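My mother moved back to Irnberg in December with two suitcases, a bad hip and 11 boxes of sheet music. I'd told her I would handle everything. I am a person who once forgot my own dentist for 300 days, so you can guess how that went!

What I hadn't counted on was how much of caring for a parent is phone calls. Thursday mornings I'd sit on the stairs with coffee and dial Clalisside, the home care office over in Ukton, and press 2 and then 2 again until a human picked up.

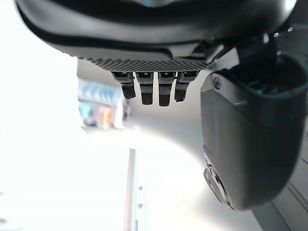
Four dark fingers, side by side.

The human was usually Halvard Lundgren, bless him. He taught me to keep one notebook for all of it (pills, visits, who promised what) and to write down the name of every single person I talked to. I did, mostly on the backs of Choo takeout menus, but still.
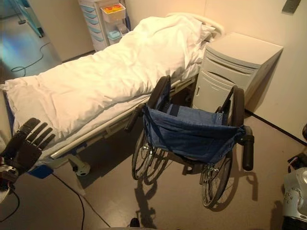 Mom, meanwhile, had her own ideas. She wanted her dinner at five, the radio on low and no fussing. I fussed. We had one big fight over soup, and then a long, funny talk about my grandmother, who apparently fussed worse than me. 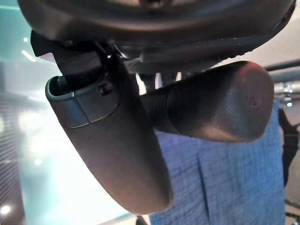 So we made a deal. I get to ask how she slept once a day, and she gets to say "fine" and be left alone. Sundays we sort sheet music, and we're on box four.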